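Subject: Re: [small-archives] Order of the folders, and what to do with undated letters
From: Ga-eun Seok

Hello all,

Thank you for the patience with my slow answer. I wanted to look into the folders again before I write, and the reading room was closed for most of January.

I copy the earlier message, so that the new members can follow.

> I have read your plan for the Jeltex papers and I have two worries.
> First, you want to put everything in order by date. In my experience
> this breaks the work of the people who made the files. If the sales
> office kept the complaints together with the orders, a reader in the
> future should be able to see that. Once you mix them you can not go
> back.
>
> Second, you say the undated letters will go "at the end". The end of
> what? We did the same with a school collection and the pile at the
> end became bigger than the collection. Also please tell us how you
> number. If the number is written only on the folder, a sheet that
> leaves the folder has no home anymore.
>
> And a small question: do you keep the letters from the Lie branch
> separate, or are they part of the main office?

I start with the first worry. You are right, and I changed my mind. My first plan was made before I understood how the mill worked. Jeltex had the spinning in Nirkow, a dye house in Umach, and a small sales office in Lie. Each place had its own way to keep paper. Nirkow put letters by customer. Umach put them by color recipe, so a letter of complaint about a green yarn is together with the recipe of the green yarn. In Lie they put everything by the month it arrived, the bills of the baker too.

If I sort all this by date, I get a nice line from the first letter until 2000, when the mill closed, but I lose the green yarn. So now there are three series, one for each place, and inside each series I keep the order I found. The date goes only into the list. A reader who wants the dates can sort the list on the computer, and the paper stays quiet.

This answers also your last question. Lie is separate.

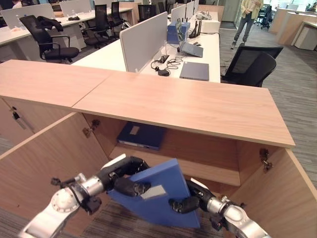

Blue folder with a label on the front.

Now the numbers. We have 137 folders at this moment. The folder has a letter for the place (N, U or L) and then a running number. Every sheet gets the same number again in soft pencil, on the back, lower right corner, with a second number after a slash. So U 14/3 is the third sheet in folder 14 from Umach. It is slow. On a good afternoon I finish two folders, and then my hand is tired and the threes begin to look like eights. For this reason I ask everybody who helps to write the three with a flat top.

I do not number blank sheets, but I keep them if they were between written ones. Some people on this list will not agree. I am open to hear why.

We had a discussion here about the second number, if it should start again in every folder or run through the whole series. I tried the running number for a week. When I reached sheet 1619 I found two letters stuck together near the beginning, and I had the choice to write "212a" or to erase everything after it. I wrote 212a, and then I gave up the running number. With a new start in every folder such a mistake costs only some minutes.

About the undated letters. I counted wrong in my first message, I am sorry. It was not the whole of the Lie papers that had no date, only the letters between the sales office and the yarn shops. When I looked more slowly, many of them can be dated from other things:

- The letter paper changed two times. The old one has the telephone number with four digits, the next one with six.
- The price of the sock yarn is mentioned very often, and the price lists have dates.
- The manager in Lie had a secretary who put her initials under the letter, and we know from the wage book when she started and when she left.
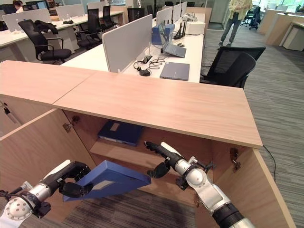 When I date a letter in this way, I write the year in square brackets in the list and I add one word that says how I know it: paper, price, or initials. I do not write anything on the letter. If two signs do not agree I put both years with a question mark. It happened a few times, I think the office used up the old paper for letters that were not important.

After this there are 11 letters left without any sign. They stay in the place where I found them, between their neighbors, and in the list they have "no date". So there is no pile at the end. I think this was your real worry and I am glad you wrote it.

One more subject, which was not in your message but was in two private answers I received. It is about the metal. The Nirkow files are full of staples and the staples have rust. I was taught to remove all of them, with a thin spatula under the legs, never with the normal staple remover. I still do so when the rust has already gone into the paper. When the staple is clean I leave it alone. In place of the removed ones I fold a sheet of acid-free paper around the group and I write the numbers on it. Plastic clips I do not use. I have seen what they do to thin carbon copies after some years.
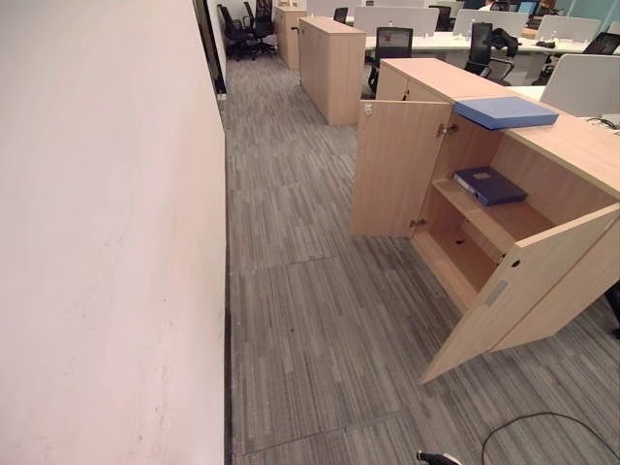
For the dye recipes I have a problem I can not solve alone. Many have a small piece of yarn glued or tied to the page. The color comes off a little on the opposite page, mostly the reds. I put now a sheet of thin paper between, but then the folder becomes thick and the pages bend in the middle where the yarn is. Should I take the recipes with yarn out and keep them flat in a box, with a note in the folder? Then I break the order again, which I have just promised not to do. Or is it better to make the folders smaller, maybe ten recipes in each, and renumber the Umach series before too many people have used the numbers?

If somebody has worked with sample books from textile or wallpaper, I would be very thankful for your opinion. Please write also if your solution was bad, this helps as much.

I can send the list for the Umach series to those who want to see how the columns are made. It is a simple table with seven columns and some notes that are still in my own language, I will translate them when I have an evening free.

With kind regards,
Ga-eun Seok

P.S. The word "Partie" on the Umach labels means one dye lot. I first listed it as a political party in four folders. It is corrected now.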